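Student Work > Project Reports > Second Year

Home | Courses | Student Projects | Library | Contact

Keeping or Discarding: Household Storage of Spare Cables and Small Electrical Items
Project report submitted by Edin Nikolaidis
August 12, 2026

1. Background

The present report concerns the small electrical items which households keep after the appliance they belonged to has been replaced, sold or thrown away. The project was carried out for the module Materials and Everyday Life, in the residential district of Golob. It was limited to cables, chargers, adaptors and plugs. Batteries and light bulbs were left out, as separate collection arrangements apply to them. 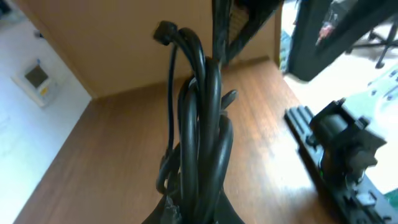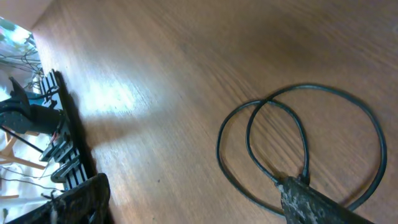 Black cable, coiled.

2. Aims

The project had 2 aims. The first was to establish how many spare cables and related items are kept in an ordinary household and where they are stored. The second was to find out what prevents residents from taking such items to a collection point. The question of what happens to the material after collection was considered at the planning stage and set aside, as it would have required access to a sorting plant.

3. Method

A paper questionnaire was delivered to 337 addresses in Golob during October. It contained ten questions and could be returned by post or left in a box at the Husberg branch library. Residents were asked to gather their spare items in one place before filling in the form. A spare item was defined as one that had not been used in the previous twelve months.

Longer conversations were then held with 17 households that had ticked the box agreeing to be contacted. Each visit lasted less than an hour. Notes were taken by hand and typed up the same evening. No recordings were made. Names and addresses were removed from the notes before they were shared with the supervisor.

The wording of question six was changed after the first forms had been printed. The earlier version asked whether items were "broken", and a trial with fellow students showed that many people do not know whether a cable is broken or not. The final version asked whether the item "could be used today for something in the home".

4. Results of the questionnaire

The returned forms listed 1621 spare items in total. Phone chargers were the largest group, followed by power leads from computers and kitchen appliances. Aerial and telephone leads were also common, including in homes where the landline had been given up years earlier.

Most items were kept in a drawer in the kitchen or hall. Boxes in cellars came second. Several respondents noted in the margin that they had more than one store and had only counted the nearest, so the true total is likely to be higher.

Few respondents could match every lead to an appliance. Labelling was rare. Where it was found, it had usually been done at the time of a house move.

5. Results of the conversations

The reason given most often for keeping a cable was that it might be needed later. When asked to recall an occasion on which a stored cable had been needed, a little over half of the households could give one. These cases mostly involved a lost phone charger or a visitor who had forgotten theirs.

The second reason was uncertainty about disposal. Residents knew that large appliances could be taken to the Hasteck recycling yard, but many believed that the yard did not accept loose cables. The leaflet in use at the time of the study mentions "small electrical goods" without listing them. Two households had put cables in the general waste and were unsure whether this was permitted.

Distance was raised less often than expected. The bus stops close to the yard, but its opening hours fall largely within the working day. Older residents said they would prefer a container at a place they already visit, such as the library or the food shop.

One household in the Kidier flats had agreed with its neighbours to keep a shared box on the landing. Anyone could take from it or add to it. The arrangement had continued for three years and the box was full at the time of the visit.

6. Limitations

The definition of a spare item was left to the respondent to apply, and it was clearly applied in different ways. Households with an interest in the subject may have been more willing to reply. The conversations were all held in the daytime, so people in full-time work are under-represented.

7. Recommendations

It is recommended that the leaflet be reworded so that cables, chargers and plugs are named. A small container at the Husberg library should be tried for six months and its contents weighed at each emptying. A shared box of the kind found at Kidier could be offered to other blocks, provided that one resident agrees to empty it when necessary.

The questionnaire and the coding sheet are held by the department and may be consulted on request.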